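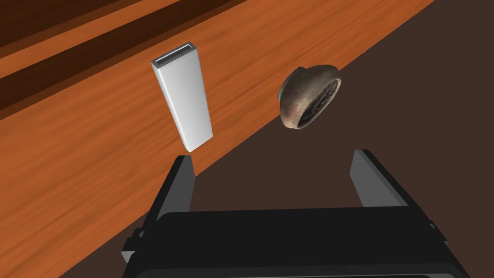 Octobre, carnet du potager – suite

Levée à six heures, pas dormi. Le vent toute la nuit dans la bâche, clac clac clac. Me suis dit que la serre était partie. Non. Deux agrafes arrachées côté nord et c'est tout. Café debout, bottes encore humides d'hier, on y va.

Les courges d'abord. Il fallait les rentrer avant la gelée et j'ai traîné, comme tous les ans. Fini avant neuf heures. 34 en tout, posées sur les claies du garage, pédoncule en l'air. L'an dernier j'en avais 30 et j'étais déjà débordée, on a mangé de la soupe jusqu'en avril. Les Orellana (c'est le nom sur le sachet, jamais retrouvé ailleurs) sont superbes, peau grise, côtes bien marquées. Une a un coup de bêche, c'est moi, donc à manger cette semaine. Les butternuts minables. Trop serrées, trop tard en terre, et le pied du fond à l'ombre du figuier. Ne PAS remettre là l'an prochain. Je l'ai déjà écrit l'an dernier, j'ai vérifié, même page presque.

Ensuite les haricots à rames. Secs sur pied, enfin presque. Arraché les tuteurs, tout en vrac dans la brouette. Écossé assise sur le seau retourné, mal au dos, mais j'aime bien ce moment là. Le bruit des gousses. Gardé les plus beaux grains pour semence, dans le bocal à cornichons. Étiquette à faire !! sinon je vais encore les confondre avec ceux de 
la voisine.

Pluie à onze heures. Rentrée. Lu le catalogue Norham en mangeant du pain et du fromage, mauvaise idée, j'ai tout coché. Faut que je me calme. Liste raisonnable : fèves, ail rose, épinard d'hiver, une laitue qui tient au froid. Liste pas raisonnable : le reste. Le prix de l'ail a encore grimpé. Je vais peut-être replanter le mien, les têtes de juillet sont pas mal conservées, sauf celles du bas de la tresse qui ont pris l'humidité.

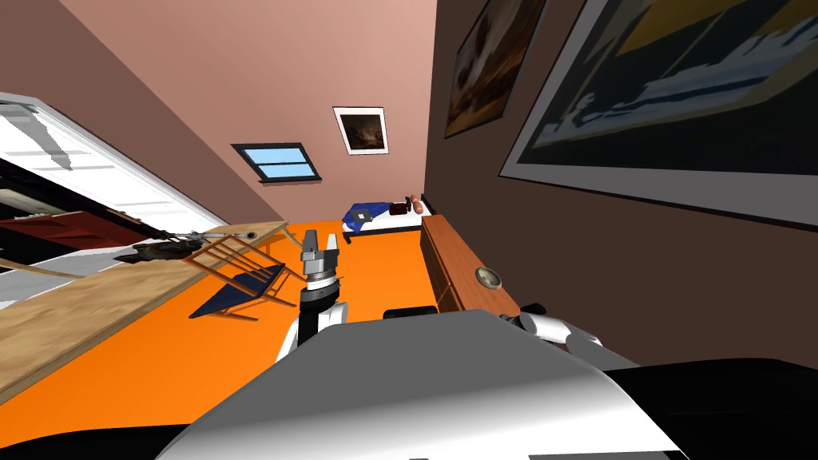
et puis de toute façon l'ail du commerce ne m'a jamais rien donné de bon dans cette terre, trop lourde, ça pourrit par le plateau. Il faudrait faire des buttes. Hautes comme la main. Avec le sable qui reste du chantier de la terrasse, s'il en reste. Regarder derrière l'appentis.

Regardé. Il en reste. Plein de crottes de chat dedans. Bon.

Deux heures de l'après-midi, éclaircie. Ressortie vite vite. Retourné le compost – enfin, la moitié du compost. Le tas Okberg (le composteur vert, commandé en mars, monté de travers, la porte du bas ferme toujours pas) est trop mouillé, ça colle, ça sent l'œuf. Mis du carton déchiré et toutes les fanes de haricots dedans. L'autre tas, celui en palettes, parfait. Noir, friable, vers partout. J'en ai pris pour le carré des fraisiers. Je ne sais pas pourquoi j'ai acheté l'autre.

Fraisiers : coupé les stolons, gardé les plus vigoureux en godets. Le vieux rang est fatigué, petites feuilles, taches rouges. Je l'arrache au printemps. Ou maintenant ? On dit automne. J'ai laissé, plus le courage.

Tomates, c'est fini pour de bon. Mildiou jusqu'en haut. Cueilli les vertes quand même, une pleine bassine, confiture ou chutney, à voir. La dernière fois la confiture était restée liquide et je l'ai servie comme sirop sur du yaourt, tout le monde a été poli. Tout brûler ou tout jeter, je ne me rappelle jamais. J'ai mis dans un sac, à part, pour la déchetterie.

La parcelle d'Asov, maintenant. On appelle comme ça le bout de terrain du bas, contre le ruisseau, à cause du vieux panneau qui était cloué au portail quand on est arrivés. Personne y a rien fait depuis le printemps. Chiendent, liseron, ronces côté haie. J'y suis descendue juste pour voir et j'y suis restée jusqu'à presque cinq heures. Idée : bâcher tout de suite, laisser l'hiver travailler, et y mettre les pommes de terre. J'ai compté mes pas, 35 dans la longueur. C'est beaucoup de bâche. Carton alors, il faut en récupérer au magasin, demander les grands, sans trop de scotch. Et de la paille par dessus. Et du temps. Bref.

L'eau est claire en ce moment. Vu le martin-pêcheur, une seconde, un trait bleu au ras de l'eau. Resté plantée là comme une idiote à attendre qu'il repasse. Il est pas repassé.

Remontée par le verger. Les coings sont presque bons, encore du duvet dessus, attendre. Le pommier du milieu a perdu une grosse branche, cassée net sous le poids, j'aurais dû éclaircir en juin. Scie rouillée bien sûr. Coupé propre comme j'ai pu. Ramassé les pommes tombées, les guêpes dedans, piquée au pouce. Vinaigre. Ça lance encore en écrivant, d'où l'écriture de cochon.

Ce soir j'ai relu la page de semis sur le forum, pour les fèves. Je voulais les mettre tout de suite, avant le froid, pour qu'elles soient hautes comme un doigt en décembre.

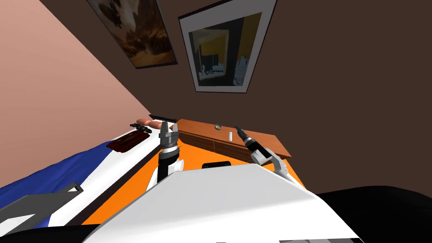
Vieux_sabot répond que dans une terre lourde comme la mienne il attendrait février, que les fèves d'automne « finissent au fond de l'eau ou dans le ventre des mulots », et que si j'y tiens vraiment il faut les mettre sur butte, comme l'ail, et paillées légèrement seulement une fois levées.

Encore des buttes. Bon. Ça fait du sable à monter. Je coupe la poire en deux, un rang maintenant, un rang en février, et on verra bien lequel. Noter les dates cette fois, pas sur un bout d'enveloppe.

À faire demain si sec : ragrafer la bache côté nord. Étiquette haricots. Huiler la scie. Cartons. Rentrer le citronnier, il est lourd, demander de l'aide. Chutney, sinon les vertes vont rougir dans la bassine et j'aurai plus d'excuse.

Il repleut. Le pouce a doublé.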